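The Case Against the Clear Table

The pitch from Bresilix is simple. Clear your table, keep it clear, and the rest of your life will follow. The company charges $115 for the course, which runs to 42 short lessons, and I took it with both eyebrows raised.

Lesson one says every flat surface in the house gets one object. I asked Sheyla Henao, who teaches it, what happens to the mail.

"The mail gets a home," she said.

My mail has a home. It's the table.

I'll grant them the look of it. Pale wood grain with hardly anything on top is easy on the eyes, and I had forgotten that mine had any pattern at all. Whether that's worth $115 is another question.

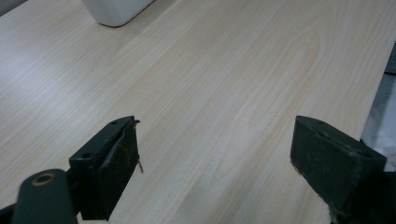
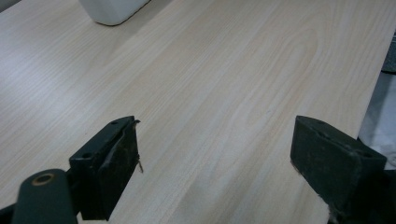 Two views of the pale wood-grain tabletop, with a white object near the top of the frame.

Ayanda Van Wyk finished the course last November and is less polite than I am. She bought the Sleiman storage boxes it recommends, filled them, and then couldn't find her checkbook. "I had a clean table and a closet I was scared to open," she told me. She has since gone back to piles.

Henao says people like Van Wyk skip the sorting lessons. Maybe so. I did all of them, and my kitchen drawer now holds what used to be in plain sight, including a water bill I paid late.

The advanced course, Kuvarine, covers closets. It costs $730. I have not signed up.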